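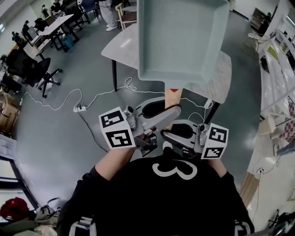

Re: [orwood-residents] Soft plastics trial, is anyone else doubtful?

Murray Tautahi wrote:
> Hi all, I went to the info night at the Orwood hall and came home
> pretty keen. Tamiru will take bread bags, chip packets, cling wrap,
> the lot, in the orange bag, picked up with the normal recycling.
> They say 878 households in Busasthorpe have been doing it since
> December and it's going great guns. It costs us nothing for the
> first 18 weeks. I can't see a downside. Can we get behind this as a
> street before the sign-up closes?
> Murray

Murray,

Thanks for going along and writing it up, because I couldn't make it and the flyer says next to nothing. I'm not against it. I've got a cupboard full of bread bags like everyone else. But I've read your message three times and I still don't know where the stuff goes.

"Picked up" is the easy bit. We've had picked up before. Those of us who were here for the last scheme will remember washing out yoghurt pouches for the better part of a year, dropping them at the shops, and then finding out they'd been sitting in a shed in Liltwood the whole time. I felt like a mug. My neighbours felt like mugs too, and a couple of them stopped sorting anything at all after that, paper included. So before I go knocking on doors I'd like a bit more than "going great guns".

What I'd want to ask Tamiru:

Who buys the plastic once it's baled? A name, please. If there's no buyer yet, say so and we can decide with our eyes open.

What does 878 mean? Is that homes that put a bag out every fortnight, or homes that got a roll of bags in the letterbox? I got a roll of compost liners from the council once and I'm sure I was counted as a happy composter. They're under the sink.

How much of a bag gets chucked at the sorting end? Zuzanna Bielecka was telling me her sister's street in Busasthorpe had 29 bags left on the kerb one morning with a sticker on them and no explanation of what was wrong. Second-hand, I know, and maybe there was foil in the lot of them. Still, it would be nice to hear Tamiru's side of it.

What happens in week 19? "Costs us nothing" with an end date on it is a free sample. I rang the number on the flyer and the fellow was perfectly polite, but he couldn't give me a price, or even say whether it would be a charge per bag or something added to the rates. He said it would be "informed by the trial". I take that to mean they'll see how many of us are hooked.

And then the rigid stuff. Leonie Merrick asked me whether trays count, and I couldn't tell her. The flyer says "soft and flexible packaging", then has meat trays in the little drawings along the bottom. My meat trays aren't flexible. If they go in the yellow lid bin like they do now, fine, leave them there, but someone should fix the drawings or half of Orwood will get a sticker.

I'll admit I also have a grudge about the bags themselves. We are being handed a plastic bag to put our plastic bags in. Shayne Hoani reckons the orange bag gets recycled with the rest, and he could well be right, but he got that from the flyer too, so we're going around in circles.

To be fair to Murray, a kerbside pickup does beat driving to Liltwood, and older people on the hill can't get there anyway. If the answers are decent I'll sign up and I'll do the doors on my side, from number 10 down to the creek. I just don't want to sell it to people on the strength of one good slideshow and a plate of sandwiches.

Fletcher, you said you knew someone who used to work in the Tamiru office. Could you ask about the buyer? Even a "can't say" would tell us something.

Murray, do you still have the handout from the night? If there's a page of conditions at the back, could you scan it and send it to the list? Please don't send it as a photo of the page on your knee like the drainage one - I had to turn my laptop sideways to read it.

And does anyone know when sign-up closes? The flyer has one date on the front and another on the tear-off slip.

Cheers,
Col
(the house with the two water tanks)

--
To leave this list, send a blank message with "unsubscribe" in the subject line.
Please trim your replies.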